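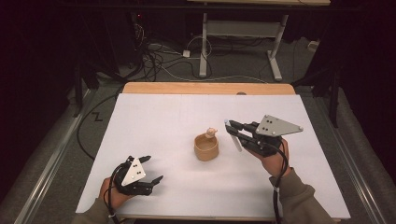
Notebook | Bench log | Faults | Parts | Search

Plisarton lab, bench log, April, entry 60

Fault: the right hand gripper loses its position during the cup and rod task.

Started at 9:40. Both grippers were calibrated before the first run and the values were normal. The first runs were good. Then in the replay the right gripper made a jump to the side, 6 mm, and came back after a short time. The left one stayed smooth in the same recording.

I first suspected the dot plate on the right gripper, that it was not fixed well. I tightened the fasteners and repeated. The jump was still there. Next I cleaned the camera lens. No change.

After lunch I looked in the raw log from Distside. The file should have 1,993 lines and it has 565 only, then a gap, then it starts again with a new time stamp. So the data is lost before it comes to the tracking software. The tracking software fills the gap with a wrong guess and we see this as a jump.

I moved the right cable slowly by hand near the wrist while the log was running. When it is bent toward the sleeve, the connection drops. I could repeat this every time. The connector on the gripper side has some play. I think it was pulled too many times when the arm reaches far over the board.

What I did: changed the cable for the spare one from the Prilis box, and left a bigger loop at the wrist with tape. Three runs after this without a jump. It is too early to say it is solved.

Not good: the software gave no warning. If this happens when the real arm follows the hand, it will jump also. Please do not replay any of the morning files on the Wei arm. I renamed them with "bad" in front.

To do: order two cables, ask if the log can stop the run when data is missing.

Recent entries
Left gripper, slow closing
Wei arm, emergency stop test
Distside update, notes
Spare parts list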